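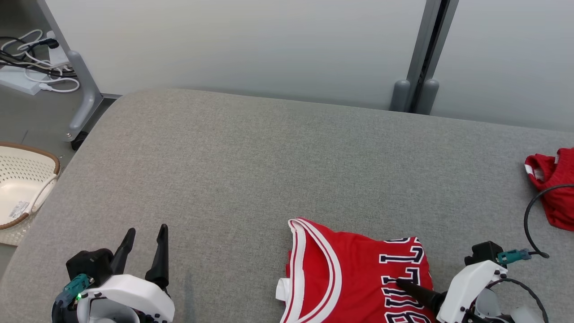 Wamness Team Clothing Set

README, version 3
Last changed 26 Sep 2018

Contents

1. What is in the set
2. Garments
3. Fold names
4. How a garment is laid out
5. Files and columns
6. Known problems
7. Washing and storage
8. Use and credit
9. Contact

1. What is in the set

Wamness is a collection of records about folding sports clothing. It covers jerseys, shorts, warm-up tops and a small number of socks. Each record follows one garment from the pile to a finished fold and gives the garment, the fold that was asked for, the fold that came out, and a short note if something went wrong.

There are 434 records in this version. Version 2 had fewer, and most of the new ones are shorts. Noeline Prendergast asked for them after she tried to use the earlier version to plan shelf space and found that it was nearly all tops.

The clothing is adult sizes only. Children's kit folds differently at the sleeves and we did not want to mix the two.

2. Garments

Every garment has a code made of a letter and a number. J is a jersey, S is shorts, W is a warm-up top, K is a sock pair. The code stays with the garment for its whole life in the set, even after it has been retired.

Jerseys. Sleeveless basketball jerseys make up the largest group. The red one with BULLS in white letters outlined in black is a good one to learn on, as the lettering shows at once which way the garment has been turned. After a lengthwise fold the word runs sideways and can be read from bottom to top when the collar is toward you. The neckline trim is white and black, and we use it as the reference edge for anything measured on that jersey.

Shorts. Red basketball shorts with a white stripe are listed under S. The stripe is the reference edge. Shorts start bunched up on the table, and the record begins from there. Do not expect a flat starting state.

Warm-up tops. These have full zippers. The zipper is closed to the top before the garment goes in the pile. Records where it was found open are marked in the notes column.

Socks. Only a few, and only in version 3. Treat them as a trial.

3. Fold names

The fold names came from Gudrun Weidemann's shelving sheet and have been kept as they were.

Half: folded once down the length, side seam to side seam.
Long third: both sides brought in to the middle, then left long.
Square: long third, then folded twice across.
Shelf: square, with the collar or waistband placed toward the person.
Loose: picked up and put down without a fold that fits any other name.

"Collar to front" in the notes means that the neckline faces the person standing at the table. It is recorded separately from the fold name, so a half fold may be collar to front or collar to back.

Loose is a real value and should be kept when you filter. In version 1 it was left blank, and people read the blanks as missing data.

4. How a garment is laid out

The work is done on a wide table covered in gray woven fabric with rounded corners. The fabric grips the clothing a little, and a jersey will stay where it is put. On a bare desktop the same jersey slides when you pull the hem straight, so results from the two surfaces should not be compared directly.

A record goes as follows:

Take the garment from the pile and place it on the table.
Shake it out once. Do not shake it again if it lands badly.
Find the collar or waistband.
Smooth from the reference edge outward.
Make the fold named on the card.
Check for anything sticking out, then set it aside.

Tags and labels count as sticking out. A small white tag at the edge of a fold is written as "tag out" and does not change the fold name. Early on, Tipene Tomoana and Seren Phillips scored these differently, and all the affected rows were gone through again using the rule above.

Other garments may be on the table during a record. They are only written down if they touch the one being folded.

5. Files and columns

The main file is called folds and has one row per record. The columns are:

record - running number
garment - the code described in section 2
start - pile, bunched, flat or hung
asked - fold name on the card
got - fold name given at the end
facing - front, back or side
tag - in or out
note - free text, often empty

A second file, garments, has one row per code, with type, main color, trim color, lettering and the date it was retired. Lettering is given in capitals exactly as printed. Numbers on the back of a jersey are in the same field, after a comma.

Free text notes were typed as people worked and have not been corrected. "Cllr" is collar.

6. Known problems

The facing column is weak for shorts. Front and back look much alike when the drawstring is tucked inside, and some rows are guesses. These have a question mark in the note.

Red is over-represented. Most of what we were given came from two teams with red kit. If you are sorting by color, use the trim field as well.

J5 was washed too hot and came back narrower. Rows after that are still under J5, with "shrunk" in the note.

The Doolan rows use inches and the rest use centimeters. There is no separate unit column yet.

7. Washing and storage

Garments are washed cold and line dried. No fabric softener, as it makes the mesh slippery and the folds open up on the shelf. Iron nothing with printed letters on it.

For storage we use the shelf fold, lettering up. The long third is fine for a drawer but leaves a crease through the middle of the chest print if it sits for more than a few weeks. Nikau Gilchrist has a longer list of what creases and what doesn't, and will send it on request.

8. Use and credit

The set may be copied and changed for any non-commercial purpose. Please credit it as Wamness Team Clothing Set, version 3, and say which garment types you used. Team names and marks on the clothing belong to their owners.

9. Contact

Corrections go to Seren Phillips. Give the record number and the garment code. Offers of clothing go to Noeline Prendergast, and green or blue kit is especially welcome.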